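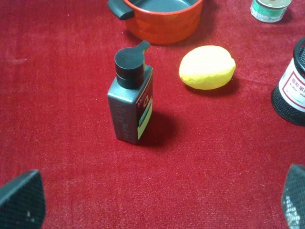 Lakari, the equipment rental firm, opened bookings on Jun 8, 2021 for a two-finger gripper and arm package it calls Utum, aimed at small warehouses, charity sorting rooms and anyone else who handles a bit of everything and can't justify buying a machine outright. The pitch is that Utum copes with mixed goods straight out of the crate, without the customer having to program each item. The firm's preferred way of making the point is a spread of household odds and ends on red cloth, with a lemon lying near a dark grey bottle, an orange-red cooking pot behind them and a black mesh pen holder off to one side. It is a fair range of shapes. It is also a good deal tidier than any tote bin this writer has looked into, with plenty of bare cloth between the gripper's fingers and the bottle.

Rental starts at $1,210 a month, with a minimum term of 2 months. That covers the arm, the gripper, a wrist camera and the control box, along with remote support during business hours. It does not cover freight, the stand or the cost of getting an electrician in if your bench is nowhere near a suitable outlet. Customers who want somebody from Lakari on site for setup pay extra, and the price list says only that the fee is quoted on application. We asked for a typical figure and were told there isn't one.

The software comes from a separate outfit, Qaisi, under a licence bundled into the monthly charge. According to the product sheet, Utum ships with 128 household and grocery items already in its library. The sheet doesn't list them. A spokesperson for Lakari said the full catalogue would be available to customers after signing, which is an odd order to do things in when the catalogue is most of what a customer would be signing for.

Items outside the library can be added by the customer, who sets the thing on a cloth or mat, runs the arm through a series of views and then confirms a grip on a screen. Lakari puts the job at about 50 minutes for each new item. A discount grocer that changes its lines every week might want to multiply that out before getting excited. The firm says later versions will be quicker, and gave no date.

The claim that deserves the most attention is the one in large type on the front of the brochure, that Utum "handles what your staff handles". The smaller type inside is more modest. Lakari excludes open liquids, bagged goods, anything sharp and anything the customer knows to be fragile. Fresh produce is allowed if it is firm. There is no published figure for how often the gripper drops or misses an item, on cloth or on any other surface, and the firm declined to give us one. It said rates vary with lighting and layout – no doubt they do, but that is a reason to publish several figures with the conditions attached.

Surface matters more than buyers tend to expect. A soft cloth gives a little under the fingers and stops round items from wandering off. A steel bench or a plastic tray does neither. Lakari recommends a fabric covering for the first weeks of use, and sells one. Asked whether the arm had been put through its paces on bare metal, the firm said testing had been done on "a variety of customer surfaces" and left it there.

One trial has been made public, at a food and homewares redistribution centre in Flukdale, where a unit was put on a sorting bench in February. The centre's own newsletter gave the trial a friendly half page. It reported that staff had enjoyed watching the arm, that it was quieter than they had feared, and that it was used mainly for tinned goods and boxed items. It did not say how much was sorted, or whether the people who used to sort it were freed up for other jobs or stood beside the machine keeping an eye on it. The centre confirmed the unit had since gone back and said it had made no decision on a longer rental.

There are things to like in the offer. The short minimum term is unusual, as most suppliers of this sort of gear want a year or more. The gripper fingers are sold as a wear part that customers can swap themselves with a hex key, and replacement pairs are listed at a flat price with no service call. The contract lets a customer keep whatever item data they add themselves, and take it with them in a readable format at the end. We read that clause twice and it seems to mean what it says.

Less appealing is the clause underneath it, which allows Qaisi to keep a copy of the wrist camera's images from every rental and use them to improve its software. Customers can opt out in writing, but only before delivery. A business with private paperwork or customer addresses lying about on its benches would do well to notice that line before the crate turns up.

Lakari says early bookings are strong and would not give a number. Demonstrations can be arranged at its showroom, and the firm says visitors are welcome to bring their own goods for the arm to try. Anyone taking up the invitation should bring the awkward ones: the half-crushed carton, the mug with the chipped handle, the bag of onions that is technically excluded. Ask for them to be heaped in a tray, and ask to see it done more than once.

The first units are due to go out to renters when bookings for the initial batch close. The rental agreement can be had from Lakari on request, and the exclusions are in the second schedule.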